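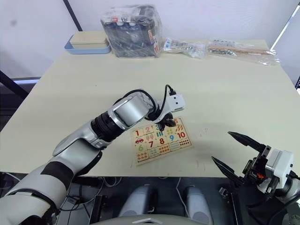

Setting up a shared return-check cell means deciding which steps the arms take over and which stay with the person at the bench. At Lumley we receive wooden puzzles back from rental customers, and until May every set was checked by hand. The notes below cover the change to a two-arm cell running Drorkedex control software. Use a number puzzle as the first job. Its tiles carry the numeral and the matching count on one board, so the operator can judge a finished tray at a glance, and the interlocking edges show up poor placement early. Park the second gripper open at the side of the table while the first one works over the tray.

Before you start

You need a trained operator, a cleared working area and the Skultton job sheet for the set. Bagged parts go along the far edge of the table, outside both arms' reach limits.

1. Set the limits

Enter 300 mm as the approach height above the table. Set travel speed to 50 mm/s for the first week and leave it there, even if the operator asks for more.

2. Teach the pick

Jog the wrist until the tile sits midway between the open fingers, then lower. Teach one tile at a time.
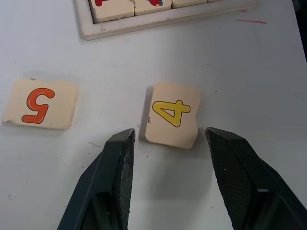 Save the pick point before closing the grip. Tiles lying sideways or upside down need a rotation value, which is entered on the second page of the job sheet. If a tile has a chipped or notched edge, grip on the sound sides and log it under "wear".

3. Hand over the exceptions

After two failed picks the cell stops and calls the operator. Do not raise this number. At Atallah, our other site, it was set to five and operators spent the shift waiting on retries.

4. Rewrite the shift plan

One operator now covers two cells. The job moves from placing tiles to grading wear and clearing stops, and the pay grade should be settled before go-live. Edvin Granström, who runs the day shift, rotates people off the cells after 13 trays. The first batch was 800 sets, and almost all of the complaints concerned standing still for too long. Add a stool to each cell.

5. Close the job

Export the wear log, return both arms to park and sign the sheet.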